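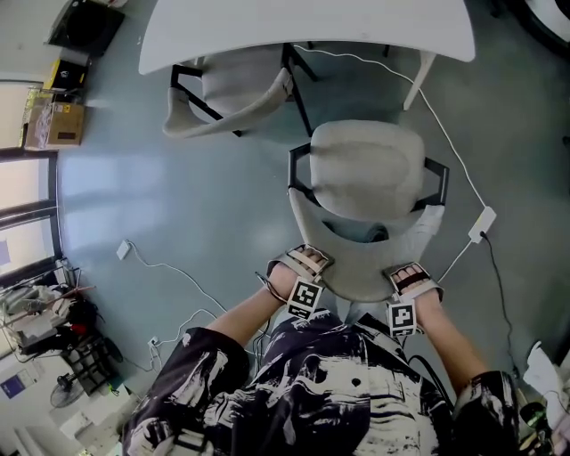
Who should own the data a city's parking sensors and streetlights pick up? The city should, all of it, and it should be written in the contract before the first pole goes up.

Simple enough. And yet Trorance signed for 3,000 connected streetlights and left the question for later. Later came in December. The planning office wanted a year of foot traffic numbers for one crossing, a bad one, by the middle school. The vendor, Sisodia, sent back a price list.

A price list. For counts taken on public sidewalks, by lights bolted to public poles.

I've read the agreement. It's long and dull and the part that matters is on the back half of a page near the end. The city gets a "dashboard view." Sisodia keeps the records underneath. So the mayor's people can look at a nice colored map all day long but can't pull the numbers out and do anything with them. Want a spreadsheet? That costs extra. Want it every month? Costs more.

People tell me this is how the business works, the lights were cheap for a reason. Fine. Then say so at the public meeting. Say we're paying less now and will pay the rest in data. I was at that meeting. What we got was a slide about energy savings and a video with birds in it. 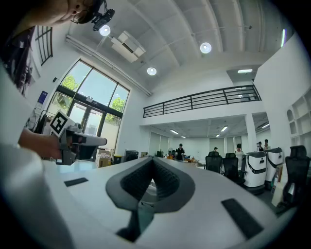
And the savings are real, I'm not arguing that. LED lights that dim at 2 a.m. are a good idea. Would of voted for them myself. But you can buy dimming without giving away the counts.

Nitcombe did. Smaller town, some 500 lights, not much money. Their contract says raw records go to a town server every night, in a plain format, and if the vendor goes under or gets sold the town keeps everything. Two paragraphs. Skemska signed it without much fuss from what I hear. So don't tell me vendors won't agree to this - they will if you ask before the ink is dry.

After is harder. Trorance has a renewal coming and that's the only real leverage left. Use it. Ask for the raw records, back to day one. Ask how long they're kept and who else has bought them. Put the answers online where a person with a library card and a slow laptop can find them. If Sisodia says no, put teh whole thing out to bid again.

The crossing by the school still has no signal, by the way. The office is doing its count with a clipboard.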